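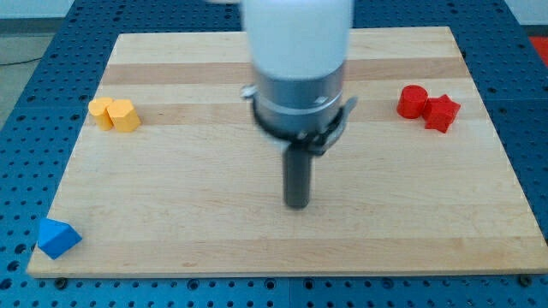
Glued-strip board, pattern and size. The group confirmed that the board stays at 671 mm long and that the strips continue to run lengthwise. Discussion then moved to the order of the strips. Two members had asked for a plain board with no contrast, and the workshop had costed one. The present layout has one darker band near the far edge and a second a little lower, with the two yellow blocks standing side by side just below the second. It was agreed that the second band is useful as a setting-out line for the blocks and that both bands stay. The plain board is withdrawn from the price list and will not be offered as a special.

Minutes of the Insaurralde product group, November
Held in the upstairs room, start 10.15

In the chair: Alina Sima
Present: workshop (two), finishing, stores, sales, schools liaison
Apologies: purchasing

The item on the board was taken first at the request of the workshop, who needed the decision before the afternoon glue-up. The remaining items follow in agenda order.

1. Minutes of the previous meeting

Accepted with one correction. Under "Clamping", for "overnight" read "until the squeeze-out can be scraped clean". The workshop asked that the corrected wording also go on the card by the press.

2. Timber

Skederer has delivered the second part of the order. Stores reported that the light stock is within moisture limits. The honey-brown stock was high on arrival and has been put in stick at the back of the rack. It is not to be cut until it has been metered again. The first part of the order is enough for the boards now in hand.

There was some discussion about sorting. At present strips are sorted by colour only after planing, and several dark strips have ended up next to each other and had to be pulled out. The workshop will sort at the crosscut saw instead. Sales asked how much variation in the light strips would be allowed. Agreed: any shade from cream upwards, provided no light strip could be mistaken for a band at arm's length. No swatch will be made.

Action: stores to re-meter the darker stock and report.

3. Front lip

The front lip remains thick and in light wood, carried nearly the full width. The workshop proposed reducing the section to save a pass through the thicknesser. Schools liaison objected on the grounds that the lip is the part children hold on to when the board is carried, and that a thinner one had been returned chipped by a school in the spring. The proposal was not pursued.

The radius on the upper edge of the lip is not consistent between batches. Hand-sanded lips vary, routed lips do not. From the next batch all lips will be routed before assembly and then only eased by hand. The router cutter currently in use is worn and burns on end grain. A replacement is to be ordered through Wovex on the existing account.

Action: workshop to order the cutter. Alina Sima to sign.

4. Surface and finish

Finishing presented three offcuts: bare, one coat of Vindier oil, two coats. The two-coat piece was darker than the group wanted and reduced the contrast between the strips. The one-coat piece was accepted. Bare wood was rejected as it picks up pencil.

Small marks in the surface were discussed at length. Finishing takes the view that marks which can be seen but not felt should be left, and that chasing them thins the board unevenly. Sales would like the near half, closest to the user, held to a stricter standard. After discussion it was agreed that:

a mark that catches a fingernail is sanded out or the board is rejected;
a mark that can only be seen is passed on any part of the board;
filler is not used on the working face;
filler may be used on the underside, in a matching colour.

Finishing asked that the agreed wording be used in replies to customers, as two different versions have gone out this year.

Action: sales to amend the standard reply.

5. Blocks

Yellow set. The short cylinder and the faceted prism are confirmed as they are. The prism is the slightly larger of the two and sales had queried whether they should be brought to one size. Schools liaison reported that the difference is wanted, and that teachers use it when asking children to compare the two by touch. No change.

The flat top of the cylinder must be square to the side. Of the last batch, 5 were out of square and were put aside. The fault was traced to the stop on the small saw, which had been knocked and reset by eye. The stop has now been pinned.

Colour. The yellow stain reads differently from one face of the prism to the next, tending towards orange where the light falls across it. This was raised as a possible staining fault. Finishing had checked several under the window and under the bench lamp and found the stain even; the group accepted this and the matter is closed.

Paint was suggested again in place of stain. Not supported. The arris on the prism wears first and paint shows it.

6. Work table

The boards continue to be checked on the blue perforated table. The finishing room asked whether the perforations could mark a freshly oiled underside. A test piece left on the table for a day showed faint rings where the oil had pooled. Boards are therefore to be fully cured before they go on the table, or else stood on battens. The battens belong in the tray beneath and are to be put back there.

The table is to be wiped down at the end of each day. Sawdust in the holes has been falling on to the floor socket. Stores will fit a cover to the socket.

Action: stores, before the next batch.

7. Packing

The present carton takes the board with a clearance that allows it to slide, and the lip has been bruising the end flap. A sleeve was shown in single-wall card, 327 mm across when folded flat. It fitted the sample tightly and was slow to put on. Stores will ask for a slightly wider version and will try it on a full batch before any quantity is ordered.

Blocks are to be bagged separately and laid on top of the sleeve. They are not to be packed loose on the working face. The instruction sheet goes under the bag.

Sales asked for the darker bands to be shown on the carton drawing. Agreed, line drawing only, no tint.

8. Any other business

The glue pot lid has gone missing again. A new one will be bought and chained.

The extraction filter is due. The workshop will stop for it after the current batch and asked that no rush orders be taken for that day.

Schools liaison asked whether a board without the front lip could be made for wall mounting. Deferred. The workshop will say whether the glued strips would stay flat without it.

Closed 11.40. Next meeting same room, date to be sent round by Alina Sima.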